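老房子住久了，耳朵会变得很灵。我现在躺在床上就能分辨哪一声是木头在缩，哪一声是楼上那家的猫从柜子上跳下来，哪一声是我自己那扇卧室门，半夜没关严，被风推着慢慢开到底，“吱——嘎”，像一个老太太在叹气。

我想收集这样的声音，所以写了这篇招募。

## 我在做什么

项目叫 Mata，做的是“家里的声音”。说大白话就是：请一些住在各种房子里的普通人，用手机录自己家里的声响，再写点字，讲讲这个声音跟你有什么关系。最后会剪成一档声音节目，另外印一本薄薄的小册子，每个参加的人都有一本。

项目是我起的头，录音整理、剪辑、排版、回邮件基本都是我（所以回信慢一点请多包涵，我白天还要上班）。Sudora 是一间很小的录音室，他们愿意把棚借给我做后期，器材也随便用，感激不尽。印册子的钱从 Kiiskinen 那边的一笔小额资助里出，数目不大，刚好够印200本。

为什么想做这个呢？前年我搬了一次家，从住了很久的旧公寓搬到一个新小区。新家什么都好，暖气足，窗户一关外面什么都听不见，可我头一个月睡得特别差。后来有一天回旧公寓拿快递，一进楼道，听见电表箱那个嗡嗡嗡的声音，我站在那儿差点掉眼泪！一个电表箱啊！那时候我才明白，我不是想念那套房子，那房子冬天漏风夏天漏水，我想念的是它一直在我旁边出声。

再后来新小区我也住不下去了，又租回了老楼，哈哈，这是另一个故事，有机会当面讲。

## 想找什么样的人

我想找20位参与者。条件真的很宽：

- 年满十八岁，现在有一个固定住的地方，租的、买的、跟爸妈住的、宿舍，都行
- 有一部能录音的手机
- 愿意在三周里断断续续花点时间，平均下来一天十来分钟
- 能用中文写几句话，写得好不好完全没关系，错别字我来改

不需要懂录音，不需要会剪辑，也不用有什么文艺爱好。上一轮试做的时候，我最喜欢的一段来自一位开早餐铺的阿姨，她录的是凌晨四点家里的水龙头，后面配的文字只有一句：“这个点只有它跟我醒着。”我听了好多遍。

有几类朋友我特别想遇到，如果你正好是，请一定来信：

- 住在特别吵的地方，比如高架边上、菜市场楼上、学校隔壁
- 住在特别静的地方，静到能听见冰箱启动
- 刚搬家，或者马上要搬家
- 跟老人或者很小的孩子一起住
- 值夜班的，白天在家睡觉的，你们听到的家跟别人的不一样
- 家里有听力不太好的人，很想知道你们平时怎么注意到水开了、有人敲门了

不太适合的情况也先说清楚，省得耽误你时间：如果你家近期在大装修，可以等装修完了下一轮再来；如果同住的人明确不愿意被录到，那也请尊重他们，不要偷偷录。

## 具体要做些什么

一共三周，每周有一个小题目。

**第一周：开和关。** 录家里所有能打开、能关上的东西。大门、抽屉、冰箱、药盒、饼干罐、窗户、马桶盖（真的可以！）。同一个东西可以早上录一次，晚上录一次，你会发现人在不同时间开门的力气差很多。我自己早上出门是“砰”，晚上回来是“咔哒”，完全像两个人。

**第二周：没人动它，它自己在响。** 水管、钟、暖气片、冰箱、窗户缝里的风。这一周要有点耐心，手机放在一个地方，人走开，至少录3分钟。回头听的时候戴上耳机，常常会听到当时没注意的东西。

**第三周：你想留下来的一个声音。** 只要一个。假如明天就要从这里搬走，你想带走哪个声音？录下来，再写一段话，长短随意，200字上下就很好，写多了我也爱看。

每周我会发一封邮件，讲讲这周怎么录、大家录到了什么有意思的东西。你把录音文件和文字传到共享文件夹里就行，链接录取之后发给你。

说到第一周，我多啰嗦几句，因为门是我自己最着迷的部分。试做的时候收到的门声特别多，铁门、推拉门、塑料折叠门，还有一位朋友家里是那种高高的老木门，她说小时候全家人进门的动静各不相同，她在里屋写作业，光听门就知道是谁回来了，要不要赶紧把漫画收起来。

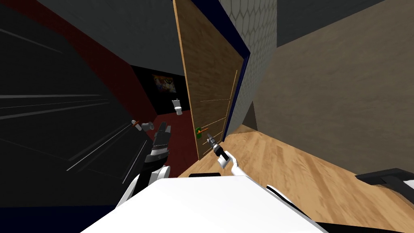 我听她讲完立刻回去重听了自己家的门，录了一晚上，第二天上班困得不行，可是真高兴。门轴那里的声音最有性格，上过油和没上过油完全两样，所以如果你家的门正好在叫，拜托，先别急着上油，录完再说！

## 能拿到什么

- 一笔参与补贴，三周全部完成后一次发放，具体金额和发放方式会写在录取邮件里，看了觉得不合适可以退出，没关系的
- 小册子一本，包邮寄到家
- 一份你自己录音的整理版，我会做基本的降噪和剪辑，存好发给你，留着以后听
- 愿意的话，可以来 Sudora 的录音棚参加一次集体试听，路远的朋友线上一起听

试听会我准备了茶和点心，地方不大，大家挤一挤。棚里隔音很好，关灯听别人家的厨房，那个感觉很奇妙，像坐在陌生人家的饭桌边上，又不用寒暄。

## 关于隐私

这个我很认真。录音里如果有人说话，默认全部剪掉，除非说话的人自己同意保留。节目和册子里不写真名，不写地址，只写到城市，你连城市都不想写也可以。所有文件只有我和 Sudora 负责后期的同事能听到，项目结束后原始录音会删掉，除非你勾选了“愿意保存”。

中途不想做了，随时可以退出，不用解释原因，回一封信说“不做了”三个字就够，你交过的东西我会全部删除。

## 怎么报名

写一封邮件，标题写“Mata报名”加上你所在的城市，正文里告诉我：

1. 你住在什么样的地方，跟谁一起住（不用写地址）
2. 你现在坐在家里，安静一分钟，听到了什么？照实写就好，听到什么写什么
3. 用什么手机
4. 未来三周有没有出差或者长途旅行的安排
5. 怎么联系你最方便

第二题我会看得最仔细。不用写得很美，有人只写了“隔壁在剁馅”，我当场就想录取他。

报名到四月底为止，五月初我会给每个人回信，录没录上都回。人数满了的话，我会问你愿不愿意留到下一轮。下一轮打算去 Raltham 做，那边有几排很老的联排房子，墙薄得很，邻居打喷嚏都听得见，我已经开始期待了。

## 常被问到的几件事

**我家真的很普通，没什么特别的声音，能来吗？**
能来！说这句话的人，后来交的录音往往停不下来。

**手机很旧，录出来有沙沙声怎么办？**
有就有吧，太吵的我会处理一下。把手机放在毛巾上录会好很多，别直接放桌面，桌子会把震动传过去。

**可以和室友或者伴侣一起报名吗？**
可以，算一个名额，补贴也是一份。如果你们想各录各的，就分开写邮件，各自回答第二题，我很想看看两个人在同一间屋子里听到的东西差多少。

**猫叫算不算？**
算。狗也算，鹦鹉也算，鹦鹉学人说话的话……我得想想隐私那条怎么办。

**可以录邻居吗？**
隔着墙模糊传过来的脚步声、拖椅子的声音可以，能听清内容的谈话不可以。

**录完之后声音的版权归谁？**
归你。你授权我在节目和册子的配套音频里使用，别的用途我都会再写信来问。

邮箱放在页面底部“联系我”那一栏。写信的时候要是旁边正好有什么在响，顺手录一小段附上也行，我会戴着耳机读你的信。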